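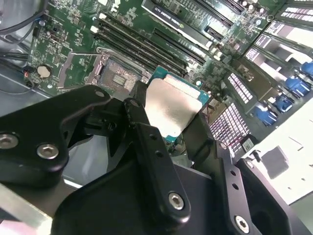

Nearly there — the chip and its socket, with the lever up.

I have been looking forward to this bit for weeks! If you read my January post you'll know I've been bringing an old workstation back to life for my spare room (I call it Villalba, all my computers get a name, the laptop is Buranent and we don't speak of the one before). It's a Dell board with a Xeon, the sort of machine that used to sit under a desk in an engineering office, and I paid 140 pounds for it from a little refurb shop called Clanell. A bargain, I think, when you see how solidly these things are put together.

I love the inside of a proper workstation. Look at the memory slots! My first home-built PC had 2 of them and I thought I was doing well. And there's an NVIDIA Quadro card up at the end of the board, which I had completely forgotten came with it. I don't do any 3D work but my niece does, and she has already asked whether she can borrow the machine over the summer.

Anyway, the processor. If you've only ever dealt with small desktop chips, a Xeon E5 feels enormous in the hand, like a posh biscuit. I'd read the same forum thread over and over before starting, and my friend Neema Mwakyusa, who has done far more of these than me, gave me the advice I kept repeating under my breath: find the corner mark first, get it lined up in your head, and only then go near the socket. Edges only, no fingers on the underside, and straight down. No sliding it about to see if it fits.
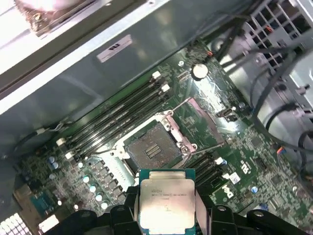

The socket is the part that makes my stomach flip. All those tiny contacts, and one bent one can ruin your evening. I always have a good look across it with a torch from a low angle before anything goes in, then another from the opposite side. After that it's the frame down, then the lever, and the lever always wants more of a push than seems polite. The first time I did one I was sure I'd broken it.

I also get quite attached to the plastic socket cover, silly as that sounds. It goes straight into a labelled bag in the drawer, because if the board is ever sold on without a chip it'll need its cover back. Same with spare screws. I have a Flasum tin with nine little compartments and it's one of my favourite things in the house.

Next on the list is paste and the cooler, and I'm still dithering over whether to do a pea-sized blob or a thin cross. Neema says cross for a chip this big. After that, memory, and then I can start thinking about drives — I've got eight old ones in a box under the stairs and no idea what's on half of them. If anyone has a favourite tool for checking disks, do leave me a comment!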